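On me repose souvent la question, surtout depuis que j'ai écrit sur l'aspirateur de ma mère : est-ce qu'une machine peut ranger une maison ? Ma réponse n'a pas beaucoup changé depuis décembre. Elle peut faire un geste, parfois très bien. Ranger, c'est autre chose.

Prenez les porte-clés. Chez nous ils pendent à des crochets dans l'entrée, ou alors ils traînent dans le vide-poche avec les pièces et les tickets. Pour moi, en décrocher un prend une seconde et je n'y pense pas. Pour une pince à deux doigts, il y a un anneau, une barre, un objet mou qui tourne sur lui-même dès qu'on l'effleure, et un voisin accroché à côté qu'il ne faut pas emporter avec.

Abelardo Navarrete, avec qui je travaillais chez Membridge, m'a écrit là-dessus après mon dernier billet. D'après lui, je regarde trop les moteurs et pas assez la main. Tenir soi-même les pinces, dit-il, permet de comprendre assez vite où est le problème : on perd le toucher, on perd trois doigts, et on se met à viser comme à la fête foraine. Je lui donne raison là-dessus.

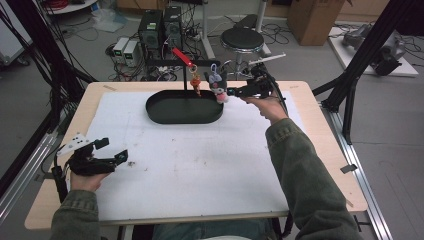 Porte-clés, petit plateau noir et pinces tenues à la main.

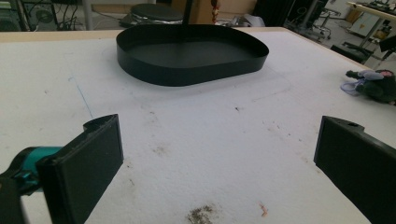 Le plateau, lui, est la partie facile. Lâcher un objet au-dessus d'un récipient aux bords bas, un bras correctement réglé le fait depuis longtemps. À l'atelier Drorska, où j'ai passé deux ans, on avait une cellule qui déposait 1304 pièces par poste sans se plaindre. Mais les pièces étaient toutes les mêmes, en métal, présentées toujours dans le même sens. Le jour où un fournisseur a livré des sachets souples à la place des barquettes, on a remis deux personnes à la table et la cellule est restée sous sa bâche.

Une peluche pose le même problème que le sachet. Elle s'écrase, elle n'a pas de face évidente par où la prendre, et une fois couchée sur la table elle ne ressemble plus à ce qu'elle était pendue. Un enfant de trois ans s'en moque. Un programme, moins.

J'ai lu la brochure Jisell en entier, les 3 pages sur la maison comprises. On y voit du linge plié et un évier vide – jamais quelqu'un qui cherche ses clés. Je n'en tire pas de conclusion sur l'appareil, je ne l'ai pas essayé.

Ce que je crois pour l'instant : l'atelier d'abord, pour les tâches répétées, puis les cuisines collectives, et les entrées d'appartement bien plus tard. Abelardo est plus optimiste que moi. On en reparlera quand il aura fini son déménagement, qu'il fait à la main, avec des cartons.

Contact – © 2020 – Tous droits réservés – Haut de page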